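Fixing a Hand That Drops Bottles on the Way Out of the Fridge
Posted by Delwyn Ngata, Mahuika workshop notes, September 2026

If your two-armed robot takes a bottle out of the refrigerator perfectly well and then lets go of it over the floor, welcome. I have mopped that floor. The fault is usually slow grip loss, and it can be found in an afternoon with the stock Tillance logging tool and a towel.

What you need: a few capped plastic drink bottles, full; the log viewer; a hex key for the wrist cover; the towel.

Step 1. Put a hand on the emergency stop before you start. Keep your other hand, and your feet, out of the space between the arms. A falling bottle is a nuisance. An arm that lunges after it because the planner thinks it can still be saved is a good deal worse. Ours lunged, so turn off "regrasp on slip" in the safety menu and leave it off until Step 5 is finished.

Step 2. Run the fridge-to-table task at quarter speed and log finger current for the whole move. Do it 14 times. Yes, all of them. I stopped after 5 clean runs, declared the problem solved, and went to lunch very pleased with myself.

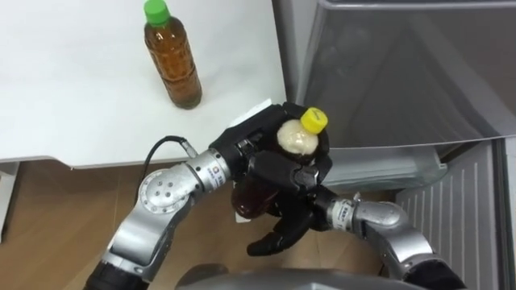 Step 3. Open the logs and look at the stretch between the fridge and the table, when the bottle is tilted. A healthy hand holds its current nearly flat. A bad one sags a little every time the wrist turns. On our unit the drop came roughly 265 milliseconds before the slip warning, so the warning was mostly a kind of obituary.

Step 4. Power down, wait for the arms to settle on their rests, and take off the wrist cover. Follow the finger cable from the palm back to the first clamp. If the clamp is too tight, the cable pulls at the connector whenever the wrist rolls. Loosen it, leave a finger's width of slack, and seat the connector until it clicks. The manual shows this clamp on page 57, facing the wrong way.

Step 5. Put the cover back and repeat Step 2, still at quarter speed. If the current stays flat, go up to half speed and do the full set again. Only then turn regrasp back on, with its reach limit set to the smallest value.

If the sag is still there, swap the connector. The Staltville team had one that looked fine and passed every bench test, then failed only with the elbow bent. They are getting a replacement in October.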